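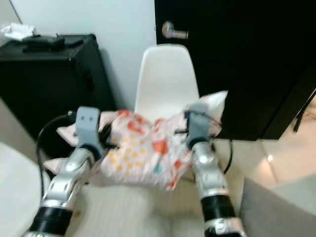

Two arms, one pillow, white chair. Current bench setup.

Budget for a second two-arm station, what am I forgetting?

iwona_k
We have one two-arm station running on soft goods (pillows, cases, small cushions) and I have to hand in a number for a second one by May. Photo is the kind of work it does. The arms are the easy line because I have a quote. It's everything else I keep getting wrong. Last time I left out cables, spare gripper pads and shipping and had to go back and ask for more. What do you put in your sheet?

bredutlow
Spare grippers, one full pair. If one side goes down you have a one-arm station and it can't do a pillow like that. Also cable management. I see two black cables hanging by the arms in your photo. Sleeves and clips are cheap, put them in.

s_benjelloun
Agree on the spares, not on a full pair. We keep one gripper on the shelf and a bag of pads. In over 500 hours we have swapped one gripper. The pads are what wear.

bredutlow
Depends what you pick up. We do zippers and piping and we eat grippers.

s_benjelloun
Fair. Iwona, do any of yours have zippers?

iwona_k
A few covers do. Mostly plain cotton cases.

Clotari9
Budget the props too. Pillows, cases, chairs. People laugh, but we spent 554 on bedding and furniture in the first quarter and it came out of somebody's travel money. Buy doubles of each print, because stores drop patterns and then you can't replace one.

zalewska_m
I'd ask whether you need the second station at all. How many hours a day does the first one run? If it's one shift, a second operator costs you nothing up front and you find out if the demand is real.

iwona_k
One shift, and we are booked for most of it. Evenings were tried. People didn't want them.

zalewska_m
Then get a price for evenings with a pay bump and put it next to the station quote. Whoever signs will ask.

s_benjelloun
I don't think it's the same thing. If your only station is down for repair, an evening shift doesn't help you. Our last repair took 9 working days with shipping both ways.

zalewska_m
OK, downtime is a good argument. Write that one in.

bredutlow
Check the quote for how long it's valid. The Flustura one we got was good for 90 days and our approval took longer, so we had to start over at the new price.

iwona_k
Mine has no date on it at all. I'll ask. So far I have: one spare gripper plus pads, cable sleeves, doubles of the pillowcases, another chair, shipping both ways, and the evening shift as a comparison. Anyone paying for a service plan?

Clotari9
We did the first year and dropped it. Read what it says about the grippers, ours called them consumables.

— Iwona Kaczmarczyk

iwona_k
Signature is showing up in your post, Clotari9, you must have pasted my email. Anyway, thanks, will check the plan wording tonight.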